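Wanpen Thammasiri wrote the protocol in August and did not expect to defend it. The task was wiping a panel that reflects. Ollell had published a method for matte surfaces, and her question was whether it held when the target returned an image of the arm. 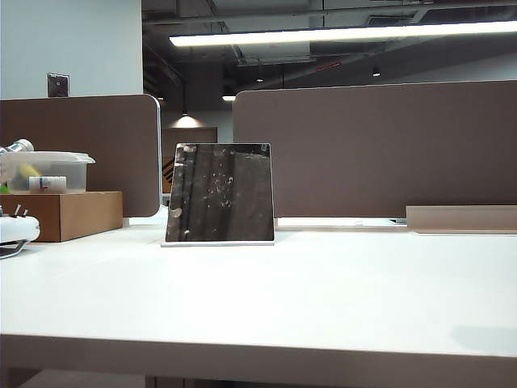

She had logged 480 trials by then, all under the ceiling light, all on the white desk. The policy succeeded in 334. Poojary wanted the failures sorted by cause, so she read them one at a time until seven in the evening.

Most were errors of depth. The estimate settled behind the glass, where the reflected arm was – a place with no coordinates she could send anything to. She masked the reflection, retrained with five seeds, and ran it again. The gap narrowed. Woleck, reviewing, wrote one line in the margin. 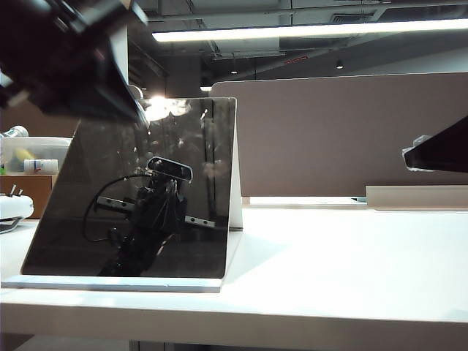 Why not cover the panel and calibrate on that?

Because the cover comes off before the trial, and the estimate drifts once it does.

She typed the reply, deleted it, and typed it again without the second clause. Then she opened the next failure. The arm had stopped short and held its position, as instructed, until the timeout.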